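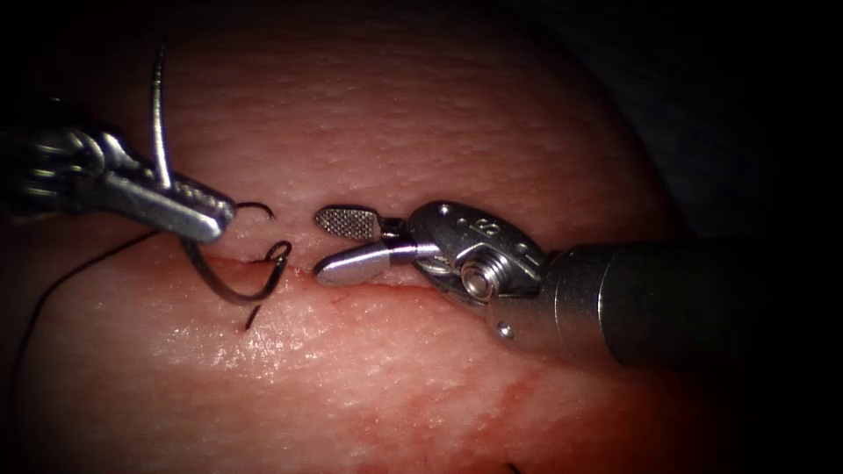
Needle driver and second instrument at the incision, suturing by remote control.

Progress report to the Nondale fund, Monday, July 3, 2023
Prepared by Sándor Szabó, Bolteo project

Dear friends at Nondale,

Thank you again for your patience with us this spring, and for the kind note you sent after our last call. We have been busy! The plan you funded asks for 600 suturing demonstrations, each one performed from the console by a person, with both instruments and both camera views recorded together. We now have 41 that we are happy to keep.

I know that sounds slow, and we did spend longer than I'd hoped getting the operators comfortable. Passing the needle is the part they learn first. Managing the thread takes a good deal more practice - a loop drifts wide, or lies down next to the needle, and the operator has to decide whether to clear it or carry on.

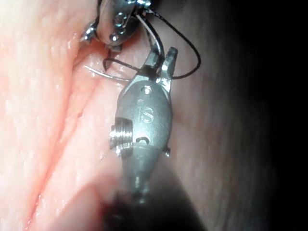 We have asked everyone to leave those small decisions in, hesitations and all, so the system learns from them too. Bošković is labeling each attempt by stage, and Skerico has agreed to store the recordings through July.

Our one request is to move $2000 from travel into operator hours, if you are willing.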